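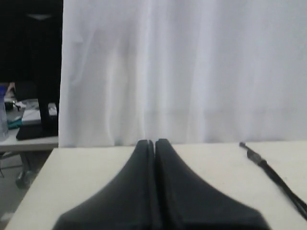

Home Projects Reports Archive Contact

4 min read

Does a Standing Desk Help You Study? A Term Project Report

Our group wanted to test a claim printed on posters all over the Doron study hall: that students who stand while they work remember more. The posters give no source. We asked the library office for one and got a link to a Toltia sales page, which told us standing "boosts recall" and left it there.

We signed up 67 students in February. Each read a four-page text on canal building, once sitting and once standing, and took a short quiz after each. The two texts came from the same textbook, though we now think the second one was easier. That is a problem, and we should have switched the order for half the group.

Results

Average quiz scores were slightly higher for standing. Before anyone prints a new poster, 34 students scored the same or worse on their feet, and the gap shrinks to almost nothing once you drop the two questions everyone got right in the second text. Several people also told us they rushed the standing quiz so they could sit down again. Rushing didn't seem to hurt them, which makes us wonder how much the quiz measured at all.

We compared our numbers with the Gurnik survey, which had 205 answers and is often quoted on campus. It asked people whether they felt more alert. Feeling alert is fine, but we don't see how it got turned into better memory – the survey never tested anyone.

Cost

The Nic Aodha building plans to replace 87 desks next year. We would hold off. A few adjustable ones near the windows would keep the people who like them happy, and a proper test could run on those first, with the texts swapped and a second quiz a week later.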